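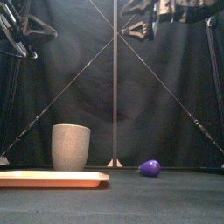

Bench bracing and the black cloth, 7 September 2024, job 3865 in the Bosimley book. I have been meaning to write this up properly for a good while, as the notes so far are on the backs of delivery slips and one of those has already gone out with the recycling. The main thing is that the cables at the back of the table now cross in the way we talked about, one running down to the right and the other down to the left, with the pole standing up the middle between them. The crossing sits high on the pole, higher than on my sketch, and I have decided I like it up there. It leaves more clear space lower down where hands tend to go. The turnbuckle is on the right-hand cable, well down towards the table, so I can get at it without the steps.

I should say a word about that turnbuckle. It is one of the little ones with the round ring, out of the tin on the window sill, and I was doubtful about using something so small. I went round the drawers looking for a bigger one and found everything else I had lost since Easter, including the good tape measure and both of the missing hex keys, but no bigger turnbuckle. So the small one went on. I took it up by hand until it began to feel stiff, left it alone while I had my tea, then gave it a bit more. When I plucked the cable it gave a dull sort of note, which pleased me more than it should have. Please don't take it any tighter without asking me first. If it needs letting off to move the pole, make a pencil mark on the thread so that we can find our way back.

The foot of the pole is the pale peach one, the three-cornered piece that flares out where it meets the back edge of the table. I made a grey one as well and thought it would look smarter, but the hole came out a shade tight and I lost patience with the file. The peach one slid on first time and sat down nicely. I know the colour is not to everyone's taste. If anybody feels strongly they are welcome to the file and the grey one, both in the Guko drawer, second from the top, the one that sticks.

Then the cloth. We had bought it at 130 cm wide, which I remembered as plenty, and it was plenty, though I had forgotten how heavy it is once it is all off the roll. Getting it hung took nearly 20 minutes, most of that spent finding out which way the nap ran. I did the ends first and let the middle look after itself, and I would do it the other way about next time. There is still a big crease curving down in the middle and a fair crop of smaller wrinkles besides. On a black cloth you would think they would disappear, but the light catches the folds and they come up soft and grey. I have put a line under "steam the backdrop" in the jobs list. The Eskola steamer is in the cupboard by the sink - empty it before you put it away, please, it drips on the paper towels.

I did wonder about weighting the bottom hem to pull the crease out. Curtain weights would do it, the kind sewn along a tape, and I think there is a length left over from the old doorway curtain. I'd like to try the steam first and see how much drops out overnight, then have another look before anyone gets out a needle. My own stitching is nothing to boast of, and black thread on black cloth under those lamps is hard on the eyes.

Things left over, in no order. The offcut of cable is coiled and hanging on hook 8 with a twist of wire round it. It is long enough to replace either side, so please don't cut it up for small jobs. The cable ends want a dab of something to stop them fraying, and shrink tube would be tidier than tape if we have any in the right size. I also want to check the foot again after a few days' use and see whether the pole has crept at all. I have drawn a fine pencil line along one side of the foot for that, so go gently with the cleaning spray along the back edge until I have looked.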